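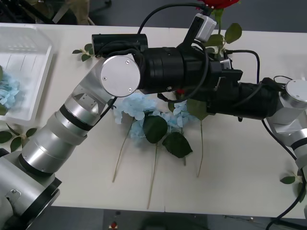
4. Flowers in the waiting room

I went into this part of the study thinking I'd be writing about chairs. Chairs are what the waiting room literature talks about, and I'd packed a tape measure and a whole page of questions on armrests. But in Stovano the second person I spoke to wanted to tell me about the hydrangeas on the reception desk (were they real, and if they weren't, who did the surgery think it was fooling?), and after that I put a question about flowers on the sheet and left it there for all 9 surgeries.

The answers don't line up neatly with age or with how long people had been waiting. In Bruseo, where the practice buys fresh flowers out of its own tea money, patients hardly mentioned them. In Lurnon, where everything on the windowsill is polyester, I couldn't get people off the subject! Several had gone up and touched a petal. One man told me he'd been coming for eight years and had only found out in July, when he tried to give the stocks a drink from his water bottle.

I had expected dislike, and there was some of that. "Dusty" came up a lot, and so did "cheap", though the Mustonen practice had paid 400 euros for its arrangement and was rather hurt when I passed this on. What I hadn't expected was how many people felt quite tender towards the fakes. They were described as "trying their best" and "company". A woman waiting for her son said she liked that they'd be the same next time, and then said she supposed that was a daft thing to like. I've coded that as approval, although Renji Mizuno, who second-coded the Lurnon interviews, had it down as neutral and we never did settle it.

Colour mattered more than I'd allowed for. Pale flowers, and white ones with a bit of blue in them especially, were taken for real more often than red or orange ones, at least going by what people told me when I asked them to guess from their seats. I didn't control for distance or for the light, so please don't lean on this too hard. People also said they looked at the stalks and leaves before making up their minds, and a few were very firm that a leaf gives the game away long before a petal does.

Figure 1. Artificial flowers of the pale kind discussed in this section, with stalks and leaves.
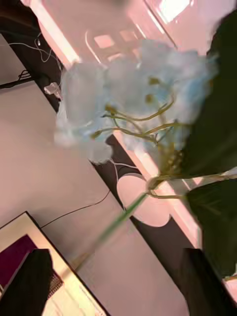

Did patients think better of a surgery that kept fresh flowers?

Only a little, and mostly when they had seen someone changing the water. Fresh flowers that were past it did more harm than none at all, and in Stovano a vase of drooping tulips was brought up alongside the broken door buzzer as a sign that things were slipping. I come back to the buzzer in section 5.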